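FOR IMMEDIATE RELEASE

Carkville Toy Library Opens Its New Home on Palon Street

CARKVILLE, Sep 8, 2025 – I've been writing these releases for the Carkville Toy Library since we were lending puzzles out of the back of my station wagon, and I have never been so happy to type one up. We have a building! A real one, with a front door and a sink, at 60 Palon Street, next to the shoe repair place.

If you haven't met us yet, we work the way a book library does, except that you go home with blocks and train sets and the kind of giant floor puzzle that takes over your living room for a week. Membership is free for anyone living in Carkville. You can borrow up to 8 toys at a time and keep them for three weeks, and if a piece goes missing under the couch, just tell us. We aren't going to chase you for it.

Right now we have 358 toys on the shelves and 251 member families, and a lot of those families joined in July, when we set up a table at the summer street fair and gave away far too much lemonade. I thought we'd run out of sign-up cards by noon. We ran out by ten thirty.

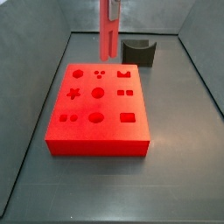

Carkville Toy Library – Shape-Sorting Board

The collection is sorted by age, with sorting boards and stacking toys on the low shelves where toddlers can get at them and the board games up higher. Families asked us for more toys for kids under three, so that's where most of this year's money went. We also started a small shelf for children who do better with chunky pieces and simple shapes, and you can ask at the desk to try anything on it before you take it home.

Khoa Cao, who has run the lending desk from the start, picked out the shelving and painted most of it himself. "I grew up sharing toys with five cousins, and we wore every one of them out," he told me. "I like seeing a toy come back a little scuffed. Somebody had a good time with it."

The move was paid for by a grant from the Jukance Fund, plus two bake sales and a very generous evening at Đoàn, the noodle restaurant on the corner, which gave us a share of its dinner sales. (Get the lemongrass chicken. I'm serious.) The fund is also covering our rent for the first year, so every dollar we raise between now and next summer can go into toys and repairs.

We're open in the mornings from 9 to 12, and we stay open until 6 two evenings a week for parents who work days. The current schedule is taped to the front door. Story time happens in the back room twice a month, and there's parking behind the building – the entrance is off the alley, so go slow.

Toy donations are welcome if they're clean and have all their parts. Please, no stuffed animals and nothing that needs a charger we'd have to hunt down. Bring donations to the desk during open hours and don't leave them on the step, where the rain gets to them.

Reporters who'd like to stop by can ask for Khoa Cao at the desk.

###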